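4. Working Rules for the Bin Cell

Our handbook from the Skelness lab gave robot safety two paragraphs, one of which was about footwear. The standards we were pointed to ran the other way and assumed a factory, a fence and a person paid to read them. We had a KUKA arm, a table and a deadline in June, so we wrote our own sheet and called it Dato, after the folder it was saved in.

Dato began with 11 rules and ended with six. The ones we dropped were mostly versions of "be careful," which we all agreed with and then ignored.

The rules that survived are about habits. Hands stay out of the bin while the arm is enabled, including for one quick nudge of the mug. One person holds the pendant and does nothing else, snacks included. The bin gets clamped before the first run. Cables are checked through the full reach of the arm, slowly, before anyone is allowed to be impressed by it. Breakable objects go on the log by name, so that glass is a decision somebody made.

We also set a rule for the object mix. A pick test with identical blocks makes a lovely graph and says very little, so each load has to include something clear, something crumpled and something that rolls.
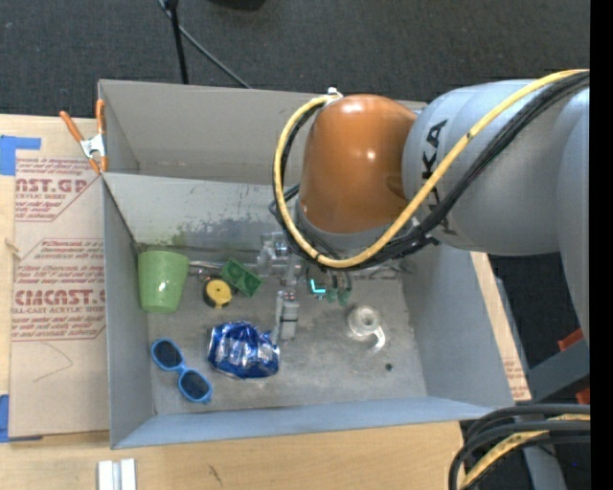 4.1 Did We Follow Them?

Mostly. We logged 142 sessions and checked each one against the sheet. In 118 of them every rule was marked as kept. The other 24 were nearly all the pendant rule, and nearly all after lunch. The sheet relies on self-reporting, which flatters us - the Buenaventura group, who borrowed Dato for their own cell, had a second team do the marking and scored a humbling 84 percent.

For next year we would keep the six rules, swap markers with another team and move the sheet from the shared drive to the wall.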